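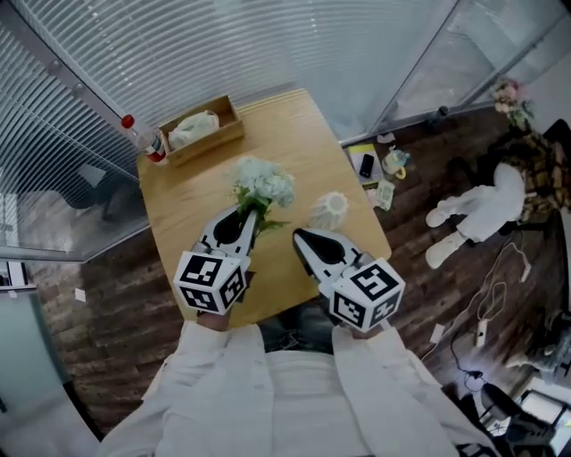
Pre-session check: hand-held grippers, pair A against pair B
Site: Hemambridge, upstairs room
Date: December 15, 2022
Checked by: Seren Skyrme
Task for the session: flowers into a vase, two-handed

Marks: OK, FIX (sort it before we carry on), WATCH (carry on but keep an eye on it)

1. GRIPPERS

1.1 Finger pads stuck down at all edges: OK
Pair A had one lifting last time, so I went round every pad with a fingernail. All good. The Davura pads on pair B are thinner and I still like them less on stems (they feel a bit skiddy to me), but they're on straight.

1.2 Jaws open and close without catching: WATCH
Left one on pair A is lovely. Right one is a touch stiff over the last 5 mm. I gave it 40 squeezes and it didn't get any worse.

1.3 Marker cubes tight, faces clean: OK
Two cubes to a gripper, so there's a fair bit of wiping! Dry cloth only please, the spray leaves a shine and then the tracking sulks.

1.4 No sharp edges on the body or fingers: OK
The burr I moaned about in June has been filed off. Thank you, whoever that was.

1.5 Grip comfortable for a full run: WATCH
Pair B makes my thumb ache well before the end. Pair A doesn't, and I'd count that for a lot when we pick one.

2. TABLE AND OBJECTS

2.1 Table steady, no rocking: OK

2.2 Vase free of chips: OK
It's a small one with a ribbed sort of surface. Stand it close to the flowers so you aren't reaching across yourself with the right hand.

2.3 Loose items away from the working area: WATCH
Tray with the plastic bag in it is over in the far left corner, and the red-capped bottle is beside it. Fine there for this task. If we do the longer reach on Monday they'll have to go.

2.4 Stems held without crushing: OK
Pair A, left hand, closing round the stems just under the leaves. Go gently, you need far less squeeze than you think.

3. FLOOR AND CABLES

3.1 Cables out of walkways: FIX
White cables and the power strip are lying across the floor by the chairs, and there's a black one curling about a bit further down. Tape or a cable cover, I don't mind which.

3.2 Nothing underfoot near the table: FIX
Booklet with a phone on top, a little plastic toy, bits of paper. All of it on the right-hand side, just where you'd step back to.

3.3 Stand stable, feet fully spread: OK

3.4 People seated clear of the operator's elbows: OK

4. CONTROLLER AND RECORDING

4.1 Both grippers tracked at start-up: OK
Pair B took 2 goes. Pair A came up first time.

4.2 Storage free before first run: OK
78 GB, plenty for both pairs.

4.3 Run names match the sheet: FIX
Half of them still say Chiang from the previous comparison. Please rename before copying anything over to Pornholm.

Result: three FIX items to clear, then start with pair A. Spare pads are in my drawer, left-hand side.

S. Skyrme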